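## 4. Making the bed: fitted sheet and pillow

Rev. 9/7/23, for the guest rooms in Lundville and Pelville

The pillow goes on the bed only after the fitted sheet is smooth. If you put it earlier, you must lift it again for each corner. 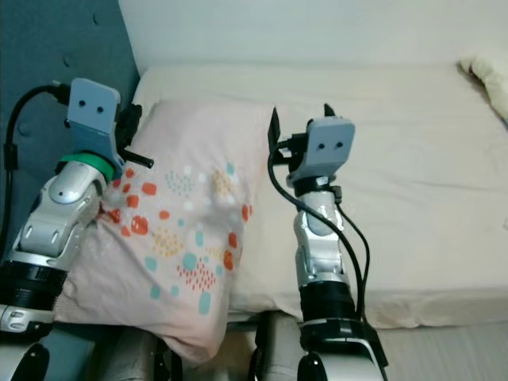 1. Take a clean fitted sheet from shelf 15. Check the corners for open seams.
2. Pull the sheet over the two corners at the head of the bed, then over the two corners at the foot.
3. Smooth the sheet with flat hands, from the middle to the sides. Push the extra cloth under the mattress.
4. Hold the pillow at both short sides and shake it gently, so the filling is spread evenly.
5. Lay the pillow at the head of the bed. The open end of the pillowcase must look away from the door.
6. Press the sides of the pillow lightly and let go. It should come back to its shape.

**Note:** In room 121 the mattress is thicker. Use the deep sheets, marked Kahsay on the label. The normal ones slip off at the foot.

**Caution:** Do not pull the sheet by its elastic. The elastic breaks, and then the sheet can not be repaired.

**Caution:** Do not hold the pillow under your chin when you change the case.

Pillows with stains go in the Broko bag, see section 6. All pillows were changed in January.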